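About Kosora

Kosora tests robot arms on household and light shop-floor chores and publishes what they can and cannot do. We do not build arms and we do not sell them. Manufacturers and facility operators send us a task, we write a procedure, and we report the completion rate along with every failure.

The company started in August with one bench and one client, Feseck, who wanted to know whether a two-arm cell could clear a breakfast tray. Our current work falls under two programs. Rosser covers the kitchen and dining table: plates, cups, bowls, and the personal items people leave among them. Biltano covers parts sorting, bin refills and packing.

Each Rosser task is run 300 times before we publish a figure. An attempt fails if an item is dropped, if an arm stops and needs a person, or if the time limit of 10 minutes runs out. Partial completions are logged separately – they do not count toward the score.

Tableware is a fair test of the state of the art. A scalloped plate offers a thin, uneven edge to grip. A clear cup is hard for many depth sensors to measure. A phone is flat, smooth and expensive to drop.

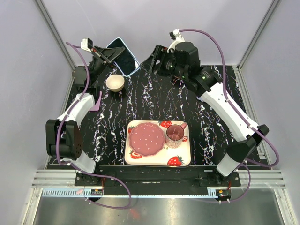
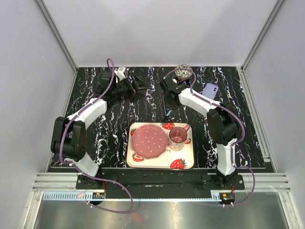
Rosser bench: two arms, strawberry tray, pink plate and cup, small bowl, phone.

Can a robot clear my table today?
Under fixed lighting, with known items and enough time, a two-arm system can clear a small table. Our best published result on a single tray layout is 89 percent. Change the dishes or add clutter and the rate drops, so we do not consider the chore solved for an ordinary home.

Shop-floor chores score higher in our tests, mainly in cases where the parts are rigid and arrive in the same position. Soft packaging and mixed bins remain weak points.

Procedures and failure logs are free to download. Clients may see their results 24 hours before publication and may attach a comment, but they may not change the numbers. To propose a task, send a parts list, a written definition of "done" and the longest run time you would accept.

Page last revised February 9, 2025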